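[remberg-dev] Re: right arm slows to a crawl over the tray
From: Naheed Gilani

Setup as of this afternoon, both arms up:

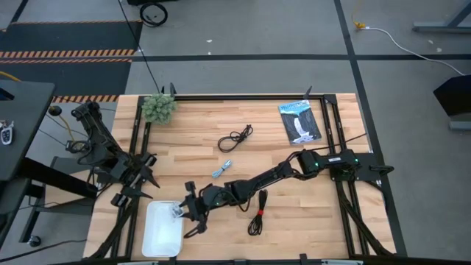

1. Planner

Sohail, yes, reproduced. Right arm only. Reach across the lower half of the table toward the white tray, and the last bit of the path goes out at a quarter speed or worse. Left arm parked, gripper open, not commanded at all.

Sohail Yousafzai wrote:
> Seeing the right arm go slow near the tray since the March merge.
> No fault, no warning, it just crawls. Is this the velocity limiter
> or is the planner handing us junk timestamps? I have 2 logs if
> anyone wants them. Also does it happen with the left arm powered
> but not in the planning group?

Limiter is fine. Timestamps are the problem. The retimer gets the path after smoothing, and smoothing now leaves near-duplicate waypoints at the end. My worst one had 3496 points for a single reach, should be under 400. Retimer sees tiny segments with big direction changes and clamps everything.

Left arm in or out of the group makes no diffrence.

2. Perception

Separate bug, don't mix them up. The coiled cables on the wood come back as obstacles with way too much height. The black one with the red tie is the worst, it gets a box you could park a mug in. Planner then swings the elbow up to clear it. Light blue coil mostly ok. The book is fine, flat as you'd expect. Spiky green ball fine too.

Asanka has a branch that fits height per cluster instead of per blob, pls try that before touching padding.

3. What to do now

- pull retime-dedupe, rebuild the planner package only
- set min_segment back to the old value, the merge zeroed it
- rerun your 2 logs and send me the waypoint counts
- leave the tray pose alone, Nuria is still calibrating against it

Not merging til someone other than me has run it. Heiðrún, can you do the Kerkurville rig? Same config, 4 reaches is plenty.

Back online after 6.

Naheed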